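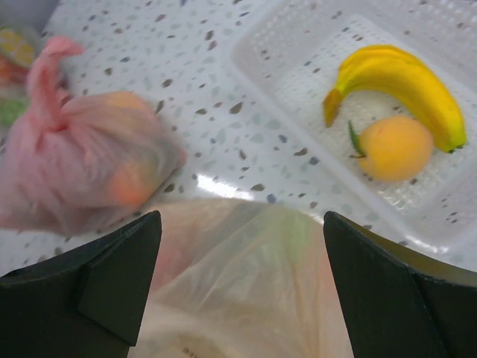

The tide gauge at Amness stopped agreeing with the sea in February. The disagreement was five centimetres at first, always in the same direction, and the office at Fustuvness wrote it off as silt in the stilling well. By the end of the month it was eleven, and I was sent out on the supply boat with a box of tools, a spare float and food for four nights.

The station is a concrete hut on the end of a jetty. It has one window, a bunk, a kerosene heater and a bench with the recorder on it. The recorder is a Fekton drum unit, older than I am. A float rides in a vertical pipe, a wire runs from the float over a pulley, and the pulley moves a pen across a sheet of paper. There is a digital logger wired in parallel, but the paper is the record. When the two differ, the office goes with the paper.

I checked the pipe first. The inlet was clear. I pumped the well down, scrubbed it, let it fill and watched the float come up without sticking. I changed the float anyway. The wire was sound and the pulley turned freely. I levelled the gauge zero against the brass benchmark on the jetty, then levelled the jetty mark against the one set in the rock behind the beach. Both closed to within two millimetres. Nothing had sunk.

Then I measured the water itself, with a staff and a torch, every quarter of an hour from seven in the evening until one in the morning. The staff and the pen agreed at low water. They agreed on the rise. At the top of the tide the pen stayed where it was for forty minutes longer than the staff did, and drew a flat line eleven centimetres above a sea that was already going out.

I repeated this the next night with the same result. I wrote it up in the station book in pencil.

The station book is a ledger with a green spine. Entries go back fifty-one years, most of them a line long. Wound clock. Changed sheet. Paint needed on door. I read it because there was nothing else in the hut to read except the heater instructions. On page 100 someone had written, in a small upright hand, *Pen held at HW, 40 min. Cleared by itself.* There was no signature. The next entry was in a different hand and concerned paint.

I went looking for others and found two. One was nineteen years after the first, the other was fourteen years after that. Each of them gave the same forty minutes. The third had a further note beside it: *Waited. See sheet 813.*

The used sheets are kept in flat tins under the bunk, in order, because the office has never sent anyone to collect them. Sheet 813 was where it should have been. The trace was ordinary for six days. On the seventh it rose to high water and stopped, and along the flat part of the line, where the pen should have rested, there was a fine regular tremor. It was too quick for swell and too even for wind. I put it under the magnifier. The peaks were all the same height. I laid my own two sheets beside it and found the tremor on both. I had taken it for wear in the pulley.

A float gauge measures the level of the water in the pipe. It has no opinion on the water outside. For the pen to stay up, the water in the pipe had to stay up, and for that to happen with a clear inlet, something had to be holding it there.

The third night was a Saturday. High water was due at 11.40. I took the cover plate off the well at eleven and hung the torch inside on a cord, so that it lit the pipe down to the float and a little below. The water came up in the usual way. At 11.40 it stopped, and I could hear the sea start to draw off the shingle on either side of the jetty. The water in the pipe did not move. The surface had drawn itself into rings, very fine, one inside the next, and the float sat in the middle of them trembling.

I had the pump with me, and a steel rod for clearing the inlet. I had planned to use the rod. I stood over the well with it for some time - the sheet says thirty-one minutes - and then I put it down on the boards as quietly as I could.

At twenty past twelve the rings went out. The water dropped all at once, the float dropped with it, and the wire ran over the pulley so fast that it sang. By the time I got back to the bench the pen was drawing the same curve as the staff.

On the fourth night the pen did not hold. I stayed up for it regardless.

The repair form has a box for the fault and a box for the remedy. Under fault I put intermittent retention at high water. Under remedy I put float replaced, well cleaned, datum checked. Hinojosa, which is the depot that handles our forms, returned it stamped and numbered 1,791 and asked for the old float back. I sent it.

In the station book I wrote the time, the height and the words *Pen held at HW, 40 min.* I thought about adding more, and there was plenty of room on the line. Then I wound the clock, changed the sheet, and noted that the door needed paint.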